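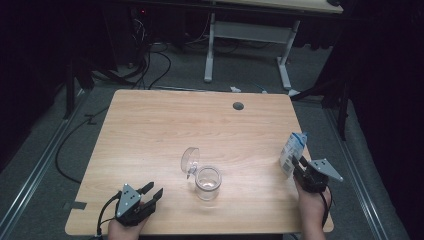 Workshop > Checklists > Handheld Grippers

Pre-session inspection, two-gripper bench, Trunville shared workshop
Last updated: April
Search this site Go

Checked by: Shayne Dunstan
Comments by: Murray Cartwright
Day: Tuesday, before the evening slot

Mark each line OK, FIX or N/A. A FIX in section 1 or 2 stops the session.

1. Grippers

1.1 Fingers open and close through full travel, both units. OK
1.2 Finger screws tight, no thread showing. OK
1.3 Triangular top plates seated flat, no rocking. FIX, then OK
Comment: Left plate moved when pressed at one corner. Retightened by hand driver. If it moves again, replace the inserts. Do not add glue.
1.4 Printed parts free of cracks at the grip. OK
Comment: Hairline on the spare from the Doolan batch. Spare tagged and put in the red bin.

2. Cables

2.1 Gripper cables hang clear of the table edge when the arms are extended. OK
Comment: Edge is square enough to wear the jacket over time. Inspect the first 5 inches below the connector.
2.2 Strain relief fitted at both wrists. OK
2.3 No cable on the floor where the operator stands. FIX
Comment: Slack from the left side still wanders out past the desk. Coil it and tie it behind the table legs. Second time this has been written up.
2.4 Cable bundle at the back corner off the walkway. OK
2.5 Indicator light on before the grippers are picked up. OK

3. Table and floor

3.1 Tabletop clean, no tape residue. OK
3.2 Desk does not shift under a firm push. OK
3.3 Floor rails secure, end caps on. OK
Comment: One cap on the right rail is a substitute from Skodberg. Fits, slightly proud. Watch your toes.
3.4 Loose items picked up from the carpet. FIX
Comment: Includes anything near the far desk. Small parts get kicked under the rail.

4. Test objects

4.1 Clear jar: rim free of chips, lid hinge moves freely. OK
Comment: Start with the lid open. Closing it is a separate test.
4.2 Carton: corners not crushed, outside dry. OK
Comment: Grip force at setting 2. At the next setting up the sides bow in. Replace the carton when the creases stay.

5. Log

5.1 Cycle counter read and entered. 3,735
5.2 Cycles since last finger pad change. 188
Comment: Bralteo pads have lasted nearly twice as long as the first set. Keep the interval unchanged until a second pair confirms it.

Open items: 2.3, 3.4. Shayne to clear both and initial the sheet before power-on.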